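I gave up ironing in February and I can't say I miss it. Mum ironed everything, tea towels included, and for years I felt I owed the board five shirts every Sunday night. Why? My office in Trotside is full of people in jumpers! My mate Pravesh Nel reckons a crumpled collar looks lazy, but he also irons his jeans, so I'm not taking notes from him. Hang things up straight off the line, give them a good shake and they're fine (linen's meant to be rumpled anyway, that's half its charm). I'll still drag the iron out for weddings and funerals. The rest of the year, my Sunday nights belong to the couch and a cuppa. 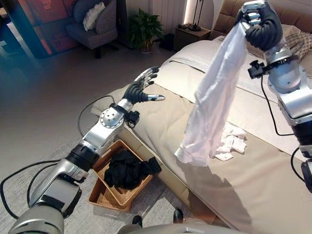
A white garment held up beside the bed.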